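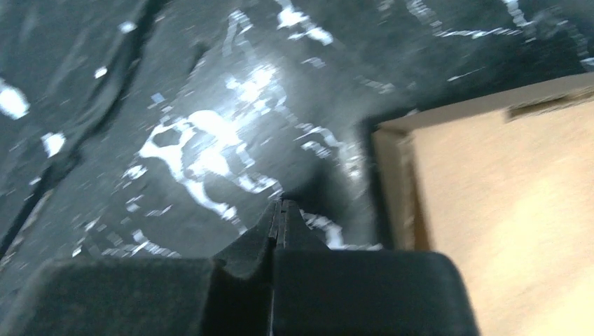
Work surface, dark with white patches.

Folding a small corrugated carton

These steps cover one-piece cartons with side flaps, such as the Cordeiro 68, in plain brown board. Other sizes fold in the same order. Clear an area at least 50 cm wide and wipe off any grit, which marks the board when the carton is turned.

Lay the blank with the printed side down, or either side down if it is plain. Run a thumbnail along each score line before folding. Board stored in a cold room should be brought indoors overnight – stiff liners tend to crack at the score.

Raise the long walls first, then the short ones, and press each fold square against the floor of the carton.

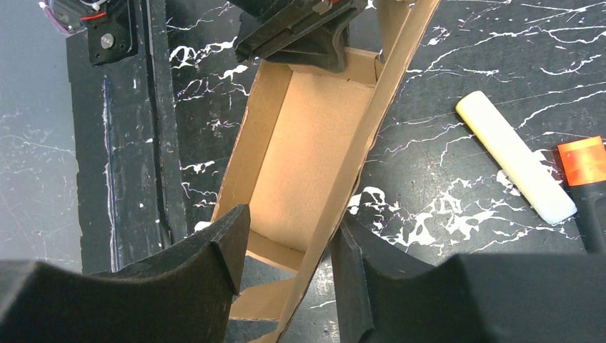 Flaps are closed only when all the walls stand at a right angle. Push down on the fold and not on the outer edge, or the flap will bow. A long, narrow flap like the one lying unfolded along the right side of the tray should be brought over in one movement, with even pressure at both ends. Check the raw cut edges at the same time: the corrugated layers should be open and even. Crushed layers mean a weak wall, and the blank should be replaced.

Tape the center seam, leaving 8 cm of overlap at each end. Paper tape is adequate for contents up to 600 g.
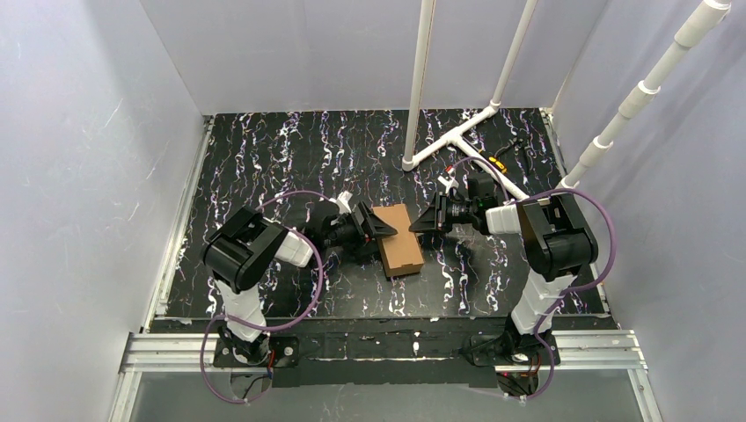
Small brown box standing upright on the patterned tabletop.

Store folded cartons upright and away from damp walls.

Revised December 2021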